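About Us

Hi, I'm Maysoun Semaan, and if you've found this page you probably either came to our October open day or heard about it from someone who did. Welcome! I run Nelline with my business partner Karim Rizk, and between us and the rest of the team we teach two-armed robots to do kitchen jobs. Small ones, mostly. Lids, plates, trays, the stuff your hands do while you're thinking about something else.

We started out in the back half of an old print shop in Drovness (it still smells a bit like ink when it rains). Karim came from packaging machines and I came from running a school cafeteria, so you can guess which of us wanted to work with food. He wanted boxes. I won, and I still bring it up.

Our main setup is called Nurmi. Afaf Hattar looks after the hands and Zaid Kassab writes most of the code that tells them where to go, and the two of them argue about finger pressure more than any married couple I know argues about anything. Food is hard that way! A box doesn't mind being squeezed. A steamed bun minds very much, and it's soft, and no two of them are pleated quite alike, and it's sitting down inside a metal tray with a rim you can bump into on the way out.

So of course that's what we picked for the open day. Lid off, buns out of the steamer and over to a plate, with people watching. I was so nervous I burned my tongue on my own coffee. 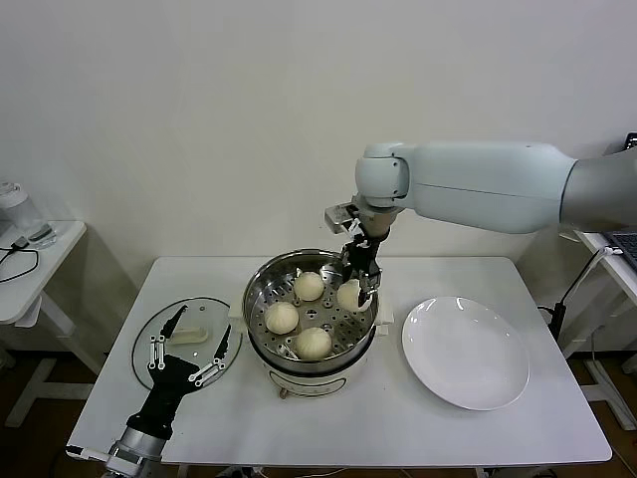

We had 100 visitors sign the book, which for a building our size meant folks waiting out in the hallway with their coats on. We ran the demo in groups of 10 and let everybody ask whatever they liked afterward. The kids asked the best questions. One girl wanted to know if the robot gets hungry, and a man from a bakery over in Bondovora kept Zaid talking for so long that we had to start the next group without him. My favorite part was the practice table, where you could try moving a bun with kitchen tongs and find out how gentle you really are. Karim isn't. He tore two.

What do we do the rest of the year? We work with small kitchens and food makers who have one fiddly job they'd love some help with. You bring us the job, we try it here on our own tables, and you come over and watch before you decide anything. I like people to see it in person, slow bits included.

The next open day is on 2024-12-03, and Imtiaz Gamage is keeping the list, so please drop him a line through the contact form if you'd like a spot. Tell him if you're bringing kids, and wear something warm in case you end up in the hallway.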